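**Unit 2: Dealer inventory and floor plan credit**

Most franchised dealers do not own the cars on their lot outright. The stock is bought with a revolving line of credit called a floor plan. The lender pays the manufacturer or the auction, and each vehicle secures its own part of the loan. When a vehicle is sold, the dealer must pay off that part within the period set in the contract.

Terms used in this unit:

- **Advance**: the amount the lender pays for one vehicle. On new stock it is normally the full invoice. On used stock it is a share of wholesale value.
- **Curtailment**: a required partial payment on a vehicle that has stayed unsold past a set age.
- **Sold out of trust**: sold, with the payoff not made on time.
- **Days' supply**: units in stock divided by average daily sales.
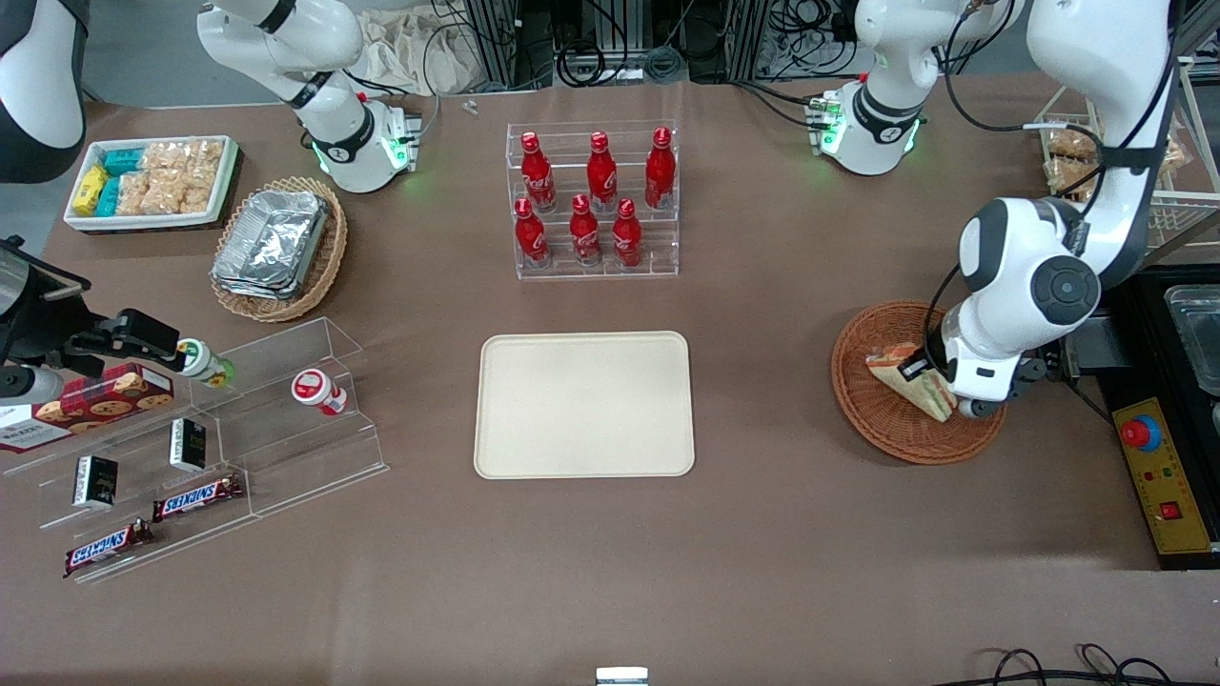 Bamimville, September 2019

The practice case is Skinberg Motors, a single-point store with a separate used lot. It opens the month with 368 units in stock, new and used combined. Of these, 138 are used. The new units are floored with Nuvley Credit at full invoice. The used units are on a second line with its own limit and a shorter curtailment schedule.

Work out the new-unit count first (368 − 138 = 230) and keep the two groups apart from that point on. A combined days' supply hides the usual problem, a used lot that turns slowly behind a new lot that turns well.

Interest accrues daily on the unpaid advance:

 daily interest = advance × annual rate ÷ 360

Check the contract for the day count. Some lenders use 365. Interest is charged by vehicle, so a unit that sits through February costs less for that month than one that sits through March, at the same rate and balance.

Manufacturer floor plan assistance is a credit paid to the dealer on new units. Stores differ in where they post it. Ciobanu (course reader, section 2) treats it as a reduction in the cost of the vehicle, and we follow that method throughout. If it is posted against interest expense, gross profit per unit will look lower and the interest line will look better. Net income for units already sold is the same.

A lender audit compares the serial numbers on the line with the vehicles on the lot. For any unit not found, the store must show a payoff, a dealer trade record or a signed loan agreement.

Before the next meeting, complete worksheet 2, parts A and B. Show the interest on each unit to the cent and round only the totals.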